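Wurkholm - Safe Practice for Household Robot Work
Progress report to the funder, second period

Summary for this period

The purpose of the grant is to write a set of working rules for small laboratories which use robot arms with kitchen and household devices. At the end of the first period we had a draft of 40 rules. In this period we tried the draft in daily work at our own laboratory, and our partner Hisell tried it in theirs. We can report that most of the rules are usable. Nine rules were difficult to follow and are written again. The translation is behind the plan, and we explain this under "Delays".

1. Trial of the draft rules

The trial at Wurkholm was done on one table with one arm and one household device, a toaster. We chose the toaster because it has a narrow slot, a lever and its own power cord, so many of the rules apply to it at the same time. The task for the arm was to hold a stick with the robotic hand and bring it into the slot. A stick is a simple object, but it shows quickly if the hand position is wrong, and we did not want to use real food before the rules on heat are agreed. 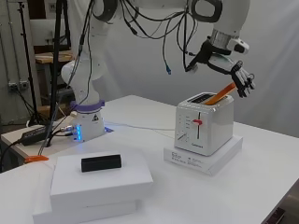 Page last changed: December, by the Wurkholm project office

Every session was written down in the Alleo log, which is our own small program for session notes. The log has 2,097 entries for this period. One entry is one start of the arm, with the name of the task, the operator's initials, and a yes or no for each rule that applies. We asked operators to write a comment only when the answer was no. This was a good decision, because in the first period the comments were long and difficult to compare.

2. What we learned about the rules

Cables. The draft said only that cables "must be kept away from the arm". The operators told us that they can not follow this. An arm with a hand on it carries cables along its own links, and these have to hang with enough length for the joints to turn. The new text separates the cables that belong to the arm from all other cables. For the first kind, the operator moves each joint slowly to both ends of its range before the session and looks for pulling. For the second kind, for example the cord of a toaster, the cord must leave the table on a side where the arm does not go in the task.

Heat. A heating device stays disconnected from the wall in all sessions where the arm puts something into it, if heating is not part of the test. The draft allowed the device to be connected and switched off. Hisell asked us to make it stricter and we agree.

Position of the device. The draft asked for the device to be fixed with screws. This is too much for short tests. The new rule asks for a marked position and a check at the start of each session. If the device is raised on a box, the height of the box goes in the log also.

Objects on the table. This was the rule with the most "no" answers. People put boxes, clips and tools on the table while they work, and then the arm is started. We first wanted to forbid all objects. After discussion we changed it: an object may stay on the table if it is outside of the reach in the planned task and if it is written in the log.

Signal lights. Operators should be able to say what each light on the arm means before they are allowed to work alone. We have now a one-page sheet for this, and it hangs next to the door.

3. View from above

The rule about cameras is new. It says that at least one view must show the whole table top and the floor near to it - a side view alone is not sufficient for checking a session afterwards.
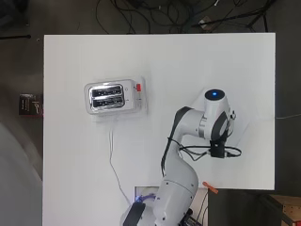

With this rule the reviewer can compare the table with the list of objects in the log, and can also look at the floor, where cables collect during a long day. We propose that the reviewer is always a person who did not operate the arm in that session. At Wurkholm we do the review on Friday, and it takes less time than we expected.

4. Training

The short course for new operators is ready and is named Ryu. It has a reading part and a practical part at the table. The practical part ends with a start-up check which the new operator does alone while an experienced operator watches and does not help. Both laboratories now use the course. The start-up check follows the order of the rules, so a change in the rules means also a change in the course. We did not plan hours for this in the proposal, and we cover them from the hours for meetings.

5. Delays

The translation of the rules should have been finished in this period. We stopped it when we saw how many rules needed a new text. It will start again when the second draft is accepted by both laboratories. The final date of the project does not change.

6. Costs

Spending is inside the budget. We bought cable holders and floor covers for 200 euros, booked under small materials. No other purchase was made outside of the plan.

7. Next period

- finish the second draft and send it to Hisell for reading
- repeat the trial with a second household device
- restart the translation
- add the question of emergency stop distance, which is still open between the two laboratories

About the last point we would like to have the opinion of your technical adviser. Hisell wants the stop button within reach of the seated operator, and we prefer one at the table and one at the door. The two texts are in the annex, side by side.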